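Section 4. Setting Up the Work Area and Storing Dry Goods

4.1 Before You Begin

The Narkelen pantry system is intended for household storage of dry foods such as flour, rice, beans, oats, sugar and pasta. It should not be used for fresh meat, cut fruit or any food that must be kept cold. Read this section in full before filling any container for the first time. Households moving from an earlier Narkelen set should also consult Section 7, as the label sheets have changed.

Choose a level surface close to the pantry and away from the stove and sink. Wipe the surface and allow it to air dry. Trays, lids and caps should be laid out on it before any package of food is opened.

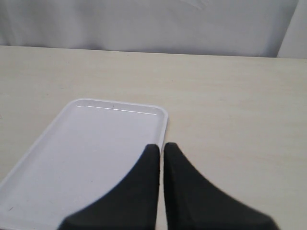 Steam is the most common cause of spoiled flour in home kitchens. If a kettle or dishwasher has been in use, wait 20 minutes with a window open before starting.

4.2 Washing and Drying

1. Separate all lids and caps from their containers.
2. Wash each part by hand in warm water with a mild dish soap. Do not use scouring pads.
3. Rinse until no soap remains, paying attention to corners and folds.
4. Stand the parts on a clean rack and leave them overnight.
5. Check the inside of each container with a dry paper towel. If the towel picks up any moisture, return the container to the rack.

Note: Parts may be dried with a cloth when time is short, but lint left in a seal can let air in.

CAUTION: Do not place any part in an oven or microwave to speed up drying.

4.3 Filling

1. Write the name of the food and the date of filling on a label. The label goes on the container body. Lids are easily swapped by mistake.
2. Inspect the food for insects, webbing or clumps. Discard anything doubtful.
3. Place a funnel or folded sheet of paper at the opening and pour slowly.
4. Stop below the fill line. Flour and powdered sugar should be tapped down once and left to settle before more is added.
5. Wipe the rim.
6. Close the container and press along the full edge of the lid.

The medium container holds 1000 grams of long-grain rice. The same container will hold less rolled oats by weight, and owners should not attempt to pack oats down to reach the same figure.

Never add new stock on top of old. Use up what remains, or move it to a small container, and wash the large one before refilling it – this applies even when both packages carry the same date. 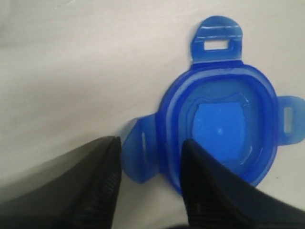

Thịnh Phí
Household Storage Guides, Grikadby Edition
Revised May 13, 2025

4.4 Placing Containers on the Shelf

Heavy containers belong on the lower shelves. The Adberg shelf unit is supplied with 17 clips, and every clip must be seated before the unit carries any load. A clip that turns freely is not seated. Remove it and press it in again from the front.

1. Place the oldest stock at the front.
2. Leave a finger's width between containers and the back wall.
3. Turn all labels outward.
4. Keep strongly scented foods, including whole spices and coffee, on a separate shelf.

Note: Owners of the Khương corner unit should fill the rear of each shelf first. The front rail is fitted afterward, as shown on the sheet packed with part 3644.

CAUTION: Do not stack containers more than three high. Do not stack on a container that is open or only partly closed.

4.5 Routine Checks

Check stored foods once a month. Look for changes in color, damp patches and any stale or sour smell. Nuts, brown rice and whole-grain flour contain more oil than other dry goods and will turn sooner, particularly in a warm room.

A full clear-out is advised once a year. January is suitable for most households, when baking supplies are low after the holidays. Empty every container, wash it as described in 4.2, and renew worn labels. Food with no readable date should be discarded.

If insects are found in one container, remove it from the house at once in a sealed bag. Vacuum the shelf, including the clip holes, and inspect every container on the shelves above and below. Do not spray insect killer inside the pantry.

For replacement labels, see Section 9.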